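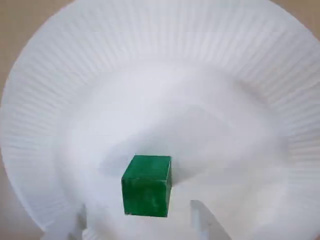 December 2024. Search the notebook... Print this page | E-mail to a colleague
Reading time: 2 minutes

Paint day again, and I'm finally writing up the greens before I forget which was which (I did forget in August, and we all remember how that went!). The Skotport sorting set needs its small blocks in one green that people can spot across a table, and I've been going back and forth between the Plalska and the Staron for longer than I'd like to admit. I've taken to judging them on a paper plate because the middle is flat and matte and doesn't throw much colour back. On the plate the green cube comes out deep, almost forest, and you can see paler streaks and flecks on the sides. I rather like them, they make it look like somebody cared, but Nazmiye Işık says mottled is mottled and she wants it even. We have agreed to differ until after lunch.

Things I want to remember about the Plalska: stir it far longer than you think, and don't trust the lid colour, it's a good shade lighter than what ends up on the block. Two thin coats, 50 minutes between them, and keep them off newspaper this time. I was picking headlines off the bottoms of the last lot with a fingernail. The Staron goes on thicker and smells worse. It also hides the brush marks better, so I can't write it off yet, much as my nose would like me to.

The other job was cups. The set wants something to sort the blocks into, and I had my heart set on the Tatlı ones in yellow, very cheerful, only next to yellow the green goes a bit sickly and sad. So it's the dark grey.
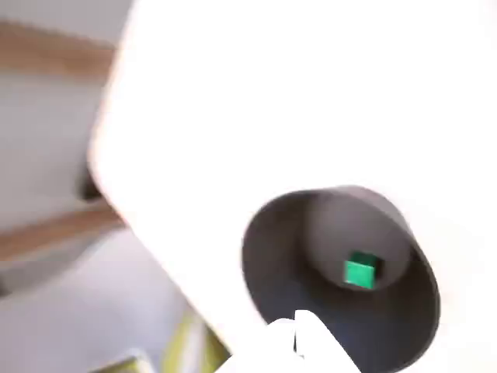
I'm much happier with grey. It's dull on the shelf, I grant you, but it lets the blocks do the talking, and I think small hands will find them quicker. My one grumble is depth. If we go any taller, people will end up tipping everything out instead of reaching in, and then we're chasing blocks under the bench all afternoon. I'd keep them at this height and spend the money on more paint.

Still to do: ask Nazmiye for her sanding block back, wash the good brush properly (mine, the one with tape on the handle), and order two more tins once we've settled on a green. Also decide about corners. I want them left crisp, she wants them knocked back a touch. I'll do two of each and leave them on her desk with a note.

Print this page | E-mail to a colleague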